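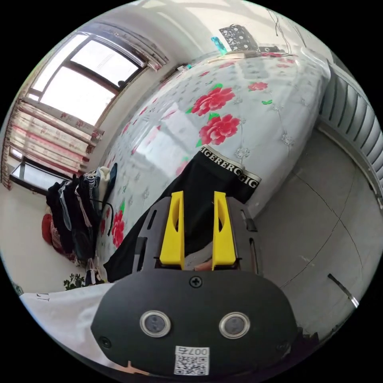

Folding underwear with a printed waistband

Level: easy. Surface: a made bed or any flat top at hip height.

Pull the bedspread tight before starting. Fabric with give in it creases under the hand and the folds come out uneven. Sort by type first, boxers in one pile and briefs in the other.

Method

1. Lay the garment face up, waistband away from you. Smooth from the band down to the leg openings.
2. Fold the left third over the centre, then the right third on top of it. The side edges should run parallel.
3. Fold the bottom up to just below the waistband.
4. Tuck the lower end into the band. For briefs, tuck the gusset only.
5. Turn the packet over so that the lettering on the band faces up.

Notes on elastic

Do not stretch the band to make the tuck easier. Open it with two fingers and slide the fabric in. Elastic that stays folded at a sharp angle takes a set over time, so keep the band flat across its full width.

Do not dry elastic on a radiator. Hang it on a rail or airer away from direct heat.

Storage

Stand the packets on edge in a drawer, band upwards. An 80 mm divider holds one row of adult sizes. The Skestar insert is slightly taller and needs a deeper drawer. Refold anything that has come loose before adding new washing.

Text: Szabolcs Medve. Revised in November: step 4 reworded.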